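Handover rule (two-arm workcells)

A handover rule is a written rule for passing an object from one robot arm to another inside a shared workcell. It says which arm has control of the object at each moment, how close the grippers may come, and what both arms must do if the pass fails. Such rules are used mostly with small tabletop arms.
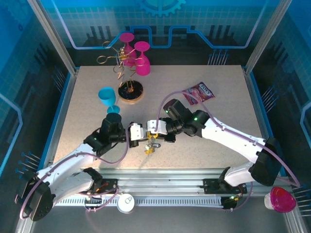 According to a reader's note added to the Berkent edition of the rule, most trouble comes from letting go too early, and a shop that can enforce only one line of the text should enforce the one about the receiving grip. The editors kept the note but did not make it part of the rule.

Background

Early two-arm cells were often run as two separate machines. Each arm had its own program and its own stop button, and the space between them was treated as off limits to both at once. This worked for sorting and stacking but left no way to pass a part directly. Operators had one arm set the part down and the other pick it up.

The first widely copied rule came from Berkent, a maker of bench fixtures, which wrote it for its own test cells. Grallard adopted the text with small changes. Zanetti later put out a longer version that also covers arms mounted on a common rail.

Terms

The arm that holds the object at the start is the giver. The other is the receiver. The meeting point is the place where the grippers come together. The overlap is the period during which both grippers have hold of the object.

Main provisions

The versions differ in wording but agree on most points.

The meeting point is set before the run and kept clear of other items. Objects that stay on the table during the run must stand outside the path of either arm, including the elbow and any cable that moves with it. Tall or thin-stemmed items are to be moved back first if there is doubt.

Only one arm moves during the final approach. The giver stops at the meeting point and holds still while the receiver comes in at reduced speed.

The giver does not open until the receiver has reported a closed grip. In the Berkent text the overlap lasts at least 2 seconds. Zanetti allows a shorter overlap if the grippers can measure force.

After release, the giver backs away in a straight line before turning. The receiver waits until the giver is clear.

If either arm reports a fault, both stop. They keep their grip and do not return home on their own. An operator decides which gripper opens first, and supports the object by hand only after power to the joints has been cut.

A pass that fails 3 times in a row ends the run. The meeting point must then be checked again before work goes on.

Cables and rails

Cables that run along the outside of an arm need enough slack for the full reach of the wrist but should not hang into the space between the grippers. The Zanetti version asks for a slow trial pass with empty grippers after any change in cable routing.

Where both arms share a rail, the carriages are locked or held in position during the overlap. Loose items are kept off the rail and away from the cable carrier.

Records

Grallard requires a log entry for every failed pass, giving the object, the meeting point and the arm that reported the fault. Successful passes need not be logged one by one. The Skuller checklist, a one-page summary meant to be posted next to the cell, leaves out record keeping.

Criticism

The rule against moving both arms during the approach has been called too strict for light objects, as it adds time to each pass. Users of the Skuller checklist have also complained that it does not say what to do with soft or bendable objects, which can shift in the grip without causing a fault. The Zanetti version deals with these in a short annex and recommends a wider grip and a lower closing force.

See also

Shared workspace
Gripper force limit
Stop categories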